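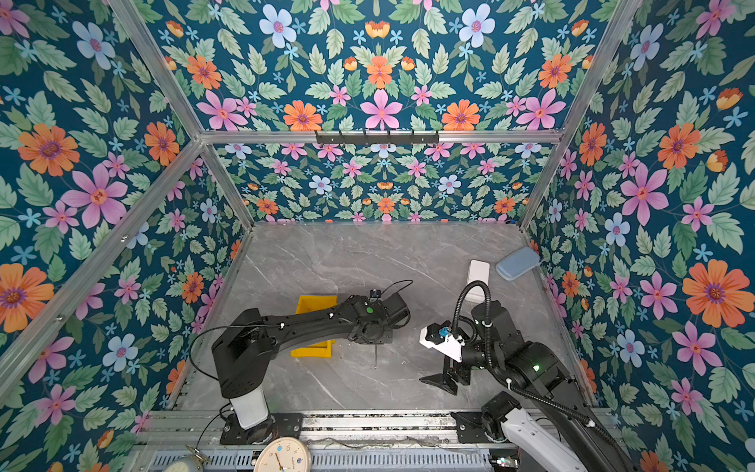 Page last changed 26 July 2026 by Sofia Sarantis

Second cell - what we need to buy, what we can reuse

Started this page after the planning chat with Lorraine. She wants a figure for a second two-arm cell before the January round and would like it to come off one page instead of out of my inbox. Rough working below. Add comments at the bottom, please don't edit the numbers without telling me.

The assumption is a copy of the Karenthorpe cell: same footprint, four aluminium posts, crossbar at the back, arms side by side on the front rail, walls and overhead panelled. Guoqing asked whether we could go to three posts and an open side for easier access. I'd leave it. Every fixture drawing we have references the four-post layout and redrawing them would eat whatever we saved on extrusion.

Frame and rail

Billthorpe has quoted 2787 for the frame kit, cut to length, with brackets and fasteners, delivered. That includes the slotted rail along the front. It does not include end caps or the crossbar. I've asked for the crossbar to be added as a separate line so we can see it. Alfredo thinks we have a length left over from the original order, but it's in the Demari store and he hasn't been over to measure it.

The hook bracket on the crossbar is a shop item and can be left off the quote.

Arms

Not in this estimate. The arms come out of the capital line and Lorraine is handling that herself. What we do need to cover is everything the arms bolt to. The two sides of the existing cell are not mounted the same way: the left has the white base column on a black plate bolted to the rail, and the right comes in off a black bracket at the front corner. For the new cell I'd like the same mounting on both sides if the reach works out. Ximeng to check the reach on the model. If it doesn't, we order one of each as before and stop arguing about it.

Grippers and cameras

Parallel grippers, same fingers as now. Spare fingers should go on this order and not the next one. Last time we left them off we paid freight twice.

Camera housings: we print these. Filament only, goes under consumables. The camera modules themselves need a quote. I have emailed Hao and had an automatic reply saying they're closed for stocktake.

Cable management

This is where I think we under-budgeted last time. The right arm has the corrugated conduit over the upper link and I want the same on everything in the new cell. The left arm's thin cable is just looped from the wrist back along the arm and down past the base, and I'd like conduit on that one too while we have a box of it open. Price is 508 for the conduit, clamps and end fittings from Billthorpe, enough for both cells. Alfredo says that is dear. I agree but the other supplier won't sell the clamps separately.

Tabletop and panels

Marble-patterned top, same grey. Wall panels and overhead panel in the same floral print as the existing cell, so the two cells match in camera. Supplier needs the panel sizes to quote and I can't give them until the crossbar question is settled, as it sets the height at the back. Corner trim and the lower trim strips are bought by the length. I would order one spare length of trim. It scratches when you cut it and you always lose the first piece.

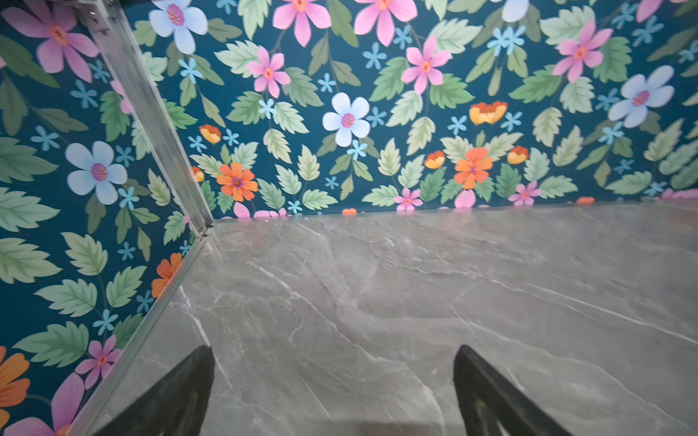
Back left corner from the wrist: upright trim, lower strip, and the seam to the tabletop.

Things to get right at the corner, for whoever assembles it:

Fit the upright trim before the lower strip. The fastener goes at the lower end of the upright, down near the junction, and you want to be able to get a driver on it.
Check the pattern on the two walls at normal working height before fixing anything. A panel that is upside down is easy to miss flat on a bench.
The tabletop picks up a sheen toward the back wall. If the print shop offers a flatter finish at the same price, take it, but ask for a sample first so we can put it next to the old one.

Objects and trays

No budget asked for. We have the yellow trays already, and the small items (white box, blue soap-shaped thing, the wall clock and so on) can be shared between the cells or picked up from petty cash. Lorraine has said she won't sign for props on a capital form, which is fair.

Lead times

Frame kit: 6 weeks from order, according to Billthorpe.
Panels: 2 weeks once they have sizes.
Conduit: in stock.
Camera modules: unknown, waiting on Hao.

The frame decides everything, so I'd like approval to place that order ahead of the rest. If the whole lot has to go through as one purchase we are at the mercy of the slowest quote.

Floor space

Guoqing measured the bay next to the existing cell. It fits, but the door to the store won't open fully with the new frame against the wall. Either we pull the frame forward or we rehang the door. Rehanging is a building request and I have no idea what that costs. Pulling forward for now.

Still open

Crossbar length - Alfredo, next trip to Demari
Reach check, matched mounts - Ximeng
Camera module quote - me, chase Hao
Separate frame order, yes or no - Lorraine

Comments

GZ: power board isn't on here. The existing one is full.
SS: adding it.
AE: also please get the long hex keys this time, I'm tired of borrowing from the Karenthorpe workshop.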